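2021-04-04
By Othmane Ait Brahim

Sunday is sink day at our place, and after a long winter of rushing through it I've started to enjoy it again. I rinse the little glass things first, the ones that always end up on top of something tall and forgotten, and then I give the basin itself a good going over - the back rim most of all, where soap likes to settle.

I should say a word for the washboard sink, as so many of you wrote in after the October issue. I love having ridges on one side and a deep, smooth basin on the other. Collars and dishcloths go on the ridges, everything else goes in the deep half, and a tall curved faucet leaves plenty of room for a bucket. 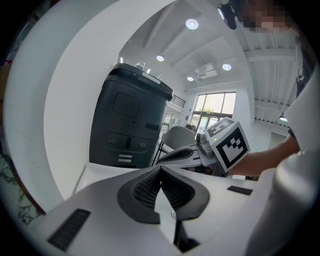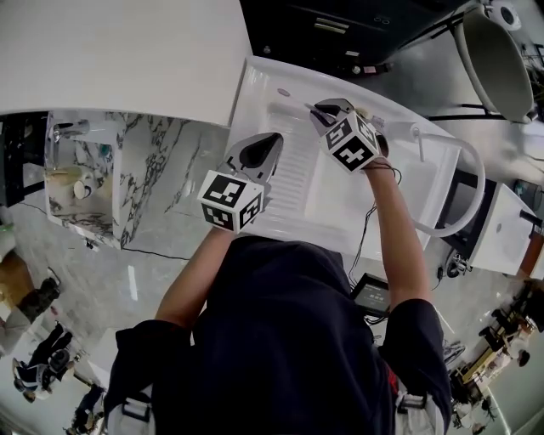 Selleo wrote back that she'd never give up her own ridged sink, though she does wish she had learned sooner to run an old toothbrush between the ridges every week. I've taken that up myself, and it's a lovely slow job with the radio on.

Comments

Granström: Do you use plain dish soap on the ridges?

Vivell: We do, with a spoonful of baking soda. Lovely piece!

Contact the newsletter | Copyright 2021 | Back to top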